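Gavness Homewares Hire: Frequently Asked Questions

How long is the hire period for vases and dried arrangements?
The standard hire period is 30 days, beginning on the day of collection. Extensions may be requested in writing before the period ends.

Are dried stems supplied with every vase?
No. Dried stems are listed separately in the catalogue and must be added to the booking. Bundles are supplied tied, and the binding should be left in place.

May I put water in a ceramic vase?
Water is permitted in the Brover range only. Vases in the Dudek range are intended for dried material and should be kept dry.

How should ceramic vases be cleaned before return?
Please wipe the outside with a soft, dry cloth. Detergents and abrasive pads may mark a matte finish or alter its colour.

What should I do if a vase tips over?
Stand it upright and check the rim and base for chips. Any damage must be reported to the hire desk, quoting item code 942 for plain vases or 868 for faceted vases.
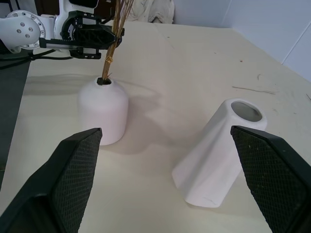
White ceramic vases: rounded, with dried stems (left), and faceted, on its side (right).

Who handles damage enquiries?
Enquiries should be addressed to Isamu Ueda, Hire Services.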